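Stiswood Play Kitchen Set: Data Card

Version 2
Last revised 02/09/2024
Maintained by the Hillthorpe collection office

Summary

The Stiswood Play Kitchen Set is a collection of 1,257 photographs of toy kitchens and the small items used with them: pans, bowls, mugs, plates, cans, bottles and play food. Each photograph is accompanied by a plain-text item list and a short note on placement. The set is intended for work on object naming, placement language and the sorting of household items at toy scale.

Contents

The item catalog contains 192 entries. An entry covers one kind of object in one color, so that a red plate and a white plate are listed separately. Play food is cataloged under the name of the real food it represents, with the word "toy" placed first. Fixed parts of the kitchen, such as the faucet, the burner and the oven door, are held in a separate list and are not included in the catalog total.

Photographs are grouped into 81 arrangements. An arrangement is a particular placement of items on the counter, stovetop and shelves. Items may be stacked, overlapped, tipped over or left across the rim of another item. Annotators record the placement as found and do not correct it to the position the item would have in normal use.

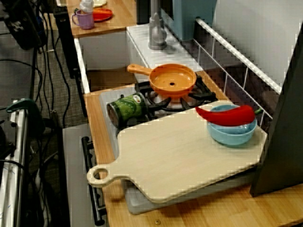
Counter arrangement with cutting board, light blue bowl, toy chili pepper and orange frying pan.

Placement notes are written from the larger item to the smaller one. For the arrangement shown, the note records the cutting board over the gray tray, the bowl near one end of the board, and the pepper across the rim of the bowl. The pan is entered as "on burner." The green can is entered as "on its side, partly under board," and its contents are left blank. Items on the higher shelf, including the purple mug and the red plate, are listed under "background" and receive no placement note.

File structure

photos/ full-size photographs, one folder per arrangement
lists/ item lists, one text file per photograph
notes/ placement notes, one text file per photograph
catalog.csv item names, colors and category codes
fixed_parts.csv names used for built-in parts of the kitchens

Naming rules

Color is given as a single common word, with "light" or "dark" added where two catalog entries would otherwise share a name. Material is recorded only where it can be determined by eye. Labels on cans and bottles are described by shape and color unless the wording can be read in full.

Known limitations

Background items are often partly hidden and their names are less reliable than those of items on the counter. The Cetby kitchens and the Mészáros kitchens differ in shelf height, and the word "shelf" in a placement note should be read together with the kitchen name in the arrangement folder. Play food is unevenly represented, with more vegetables than baked goods.

Corrections

Errors in item names or placement notes may be reported to the collection office, giving the arrangement folder and the name of the text file concerned. Accepted corrections are entered in the next version and listed in changes.txt. Earlier versions remain available on request.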